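Why Do Clothes Come in Sizes?
By the Learning Department, Zorimora Museum of Dress

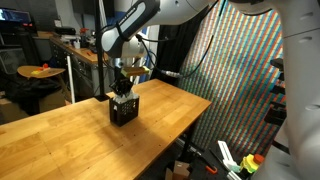

AKTHORPE, May – Look inside the collar of the shirt you are wearing. There is probably a small label or a line of print, and on it there may be a number or a letter such as S, M or L. This is the size. It tells a shopper what kind of body the shirt was made to fit.

Sizes seem ordinary, and most people think about them only when something pinches or falls down. They are also quite a new idea. People have worn clothes for many thousands of years, and for most of that time a shirt had no size printed in it at all.

Before there were sizes

For a long time, clothes were made for one person. In many homes a member of the family did the sewing. Families with more money could go to a tailor or a dressmaker, who measured the customer and cut the cloth to match. The finished coat fit that customer, and it had no need of a number.

Cloth was costly, and children grow quickly, so clothes for children were often made with room to spare. A dress might have several deep folds sewn around the skirt, called tucks. When the child grew taller, one tuck was undone and the skirt became longer. Sleeves and pants could be let down in the same way. If you look closely at an old dress in a museum, you can sometimes see a faint line across the skirt where a tuck used to be.

Some clothes were simple shapes that could fit many people. A shawl is a square or a rectangle. A loose shirt can be made from straight pieces and pulled in with a belt or a string. In many parts of the world, people wear beautiful clothes made from one long piece of cloth that is wrapped or folded around the body. These clothes can be worn by a tall person or a short one.

How sizes began

In the 1800s, armies needed a great many uniforms, and they needed them fast. It would have taken far too long to measure every soldier and make a separate coat for each. Makers noticed that certain measurements often went together. If they knew the size of a man's chest, they could make a fair guess at the size of the rest of him. They began to make uniforms in a set of sizes, and each soldier was given the one closest to his own shape.

Stores began to do the same for everyone else. The sewing machine made it possible to stitch clothes quickly, and factories could turn out many coats alike. Clothes that are finished before anyone buys them are called ready-to-wear. Almost everything in your closet is likely to be ready-to-wear.

What the numbers mean

There are several ways to mark a size, and they do not all work alike.

Some sizes are based on age. A label may say 4 or 5 or 6, meaning that the garment was planned for a child of that age. The trouble is easy to see if you look along the line at school on a Wednesday morning. Children who are the same age can be very different in height and shape. An age on a label is only a starting point, and it is quite normal to wear a size that is bigger or smaller than your age.

Some sizes are based on height. In many European countries, a child's sweater may be marked 116. This means it was made for a child who is 116 centimeters tall. If you know how tall you are, you can find your size without mentioning your age.

Some sizes are measurements of the body. Pants for adults are sometimes sold with two numbers, one for the waist and one for the length of the inside of the leg. In the United States these numbers are given in inches.

Other sizes are letters. S stands for small, M for medium and L for large. An X means "extra," so XL is extra large. Letters usually cover a wider range of bodies than numbers do. They work well for clothes that stretch or hang loosely, such as T-shirts and pajamas.

How a garment is planned in many sizes

Making one jacket is a big job. Making the same jacket in a whole row of sizes takes careful planning.

First, a pattern maker draws the flat shapes that will be sewn together. A jacket has a front, a back, two sleeves and usually a collar, along with smaller pieces such as pockets. These flat shapes are called the pattern. One pattern is made first, in a middle size, and a test jacket is sewn from it. Someone who is that size tries it on. This person is called a fit model. The fit model sits, bends and lifts both arms, and reports any place where the jacket pulls.

When the test jacket is right, the pattern is made larger and smaller for the other sizes. This step is called grading. You might suppose that grading is like pressing the button on a copy machine to make a picture bigger. It is harder than that. When people are larger around the chest, their arms are not always longer by the same amount, and their necks change only a little. Each part of the pattern must be changed by its own amount.

In our hands-on gallery, visitors can handle a paper pattern for the Firkon, a child's rain jacket made for the museum. The pattern has 12 pieces. The lines for every size are printed on the same sheets, one inside another, and they look something like the lines on a map of a hill. Follow the outer line with your finger and you are tracing the largest jacket. Follow the inner line and you are tracing the smallest.

A little extra room

Suppose that a tape measure is wrapped around your chest, and a shirt is then made with exactly that measurement. If the cloth did not stretch, you would find it hard to take a deep breath. For this reason, makers add some extra room, which is called ease.

How much ease a garment needs depends on what it is for. A winter coat has to go over a sweater, so it needs a good deal. A swimsuit is made from stretchy cloth and may be smaller than the person who wears it, until it is put on. Designers also add ease for the look of a thing. A baggy sweatshirt is wide on purpose, and a person who wears it has not chosen the wrong size.

Why the same size can feel different

You may own two pairs of pants in the same size and find that one is loose and the other is tight. This happens often, and there are good explanations for it.

In the United States, companies are free to choose their own measurements. One company may plan its clothes for a slim child and another for a sturdy child, and both may print the same number on the label. The cloth matters too. Cotton may shrink when it is washed and dried in a hot dryer. Knitted cloth stretches, while denim may hardly stretch at all. There can also be small differences between two garments made in the same factory, where many layers of cloth are often cut at one time.

A size is a fact about a garment. It is a tool to help you find clothes, in the same way that a number on a library book helps you find the shelf. Bodies come in many shapes, and they change as people grow. When the number on a label does not suit you, the sensible thing is to try another.

How to measure yourself

You will need a soft tape measure, a pencil, some paper and a grown-up or friend to help. Wear thin clothes.

For your height, take off your shoes and stand with your back against a wall. Look straight ahead. Ask your helper to lay a book flat on your head so that it touches the wall, and to make a light pencil mark under it if this is allowed in your home. Measure from the floor to the mark.

For your chest, pass the tape under your arms and around the widest part. Keep it level all the way around. The tape should rest against you without squeezing.

For your waist, bend to one side. The place where your body folds is your waist. Stand up straight again before you measure, and breathe as you normally do.

Write the measurements down. Many stores have a size chart, which is a table showing the body measurements for each size. Compare your own with the chart. If you fall between two sizes, the larger one will usually be more comfortable, and it will last longer as you grow.

Words to know

Ease: the extra room in a garment that lets the wearer move.
Fit model: a person who tries on test garments.
Grading: changing a pattern to make larger and smaller sizes.
Pattern: the flat shapes used as a guide for cutting cloth.
Ready-to-wear: clothes that are finished before they are sold.
Tuck: a fold of cloth that is stitched in place.

At the museum

The Cheema Gallery, on the lower floor, holds children's clothes from the past 200 years, including two dresses with their tucks still in place. The lights are kept low to protect the cloth, and it may take your eyes a moment to adjust. School groups are limited to 20 children at a time in this gallery. Paper tape measures are available at the front desk and may be taken home.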